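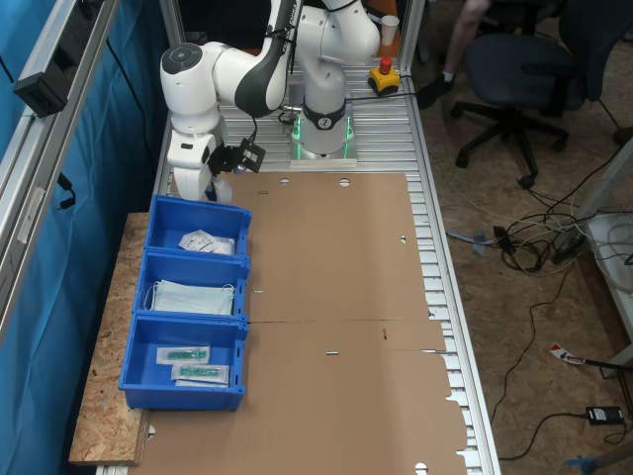 The people who lived on Saltotura's northern shore more than 2,000 years ago were burning coral for lime, but they were not using it to build. That is the main finding of a project that has spent three dry seasons digging behind the beach at Penrose, a village of gardens and fishing families on the island's lee side.

The archaeologist who led the work spoke from her office at Doltton, where the last of the samples were being weighed and bagged for dating. She said the team had gone to Penrose for a different reason.

"We were after pottery," she said. "There'd been sherds turning up in people's taro plots for years, and we thought we had a good chance of finding a house floor. We opened the first trench and went straight into a white layer as hard as a footpath."

The layer was lime. Below it was a shallow pit lined with cooking stones, the kind used across the region for earth ovens, but with no bone or shell from meals. Over the next two seasons the team found more, and the count now stands at 7 pits, all within a short walk of the old shoreline.

Two charcoal samples have given dates so far. One came from the base of the deepest pit and is 2,208 years old. The other, from a pit closer to the creek, is 2,105 years old.

"So you've got a gap of a century or so between those two," she said. "People kept coming back to the same strip of ground to do the same job. Whether they came every year or once in a generation, I can't tell you from two dates. I'd like a lot more than two."

What the lime was for is harder to say. On many islands it was chewed with betel nut, and it has also been used to bleach hair, treat skin and fill the patterns cut into pots. The Penrose sherds are mostly plain, which counts against the last of those. She leans towards betel, but only slightly.

"If it was betel, we should be able to see it in teeth," she said. "We don't have teeth. We haven't found a burial and we haven't looked for one, because the village asked us not to. That was agreed before we put a spade in."

The agreement with the village runs through most of her account of the project. Trenches were kept away from two groves that families there consider theirs to look after. Everything dug up is recorded and is due to go back to the island once the lab work is done. A store room has been set aside at the school in Fudley, the nearest town, although it still needs a new roof.

She said older residents had been more help in reading the pits than anything in the published reports. Several had made lime themselves when they were young, stacking coral over a slow fire and leaving it overnight.

"I'd drawn the pit with the fire on top," she said. "One of the grandmothers had a look at the drawing and told me it would never work like that. She was right. The burning on the stones only makes sense if the heat came from underneath."

Not everyone in the field accepts that the pits are as old as she says. Driftwood can be decades or even centuries old before anyone burns it, which would make a fire seem earlier than it was. She agreed it was a fair point and said the next round of dating would use burnt nutshell, a material that grows and dies within a season.

"If the nutshell comes back younger, we'll say so," she said. "It won't change what the pits were. It might change who we think was digging them."

That question matters to the wider history of the island. The usual account has one group of settlers arriving by canoe and spreading slowly along the coast. Some of the Penrose cooking stones are a dark basalt that doesn't occur on the northern side, and she thinks they were carried over the ridge — or traded — from the south. If so, the two coasts were in contact much earlier than most maps show.

The team hopes to return in July, when the ground is dry enough to dig below the creek bank. The plan is for one long trench instead of several small ones, with four students from Fudley joining the crew.

She still wants her house floor. "They slept somewhere," she said. "It's probably under somebody's bananas, and we'll have to ask."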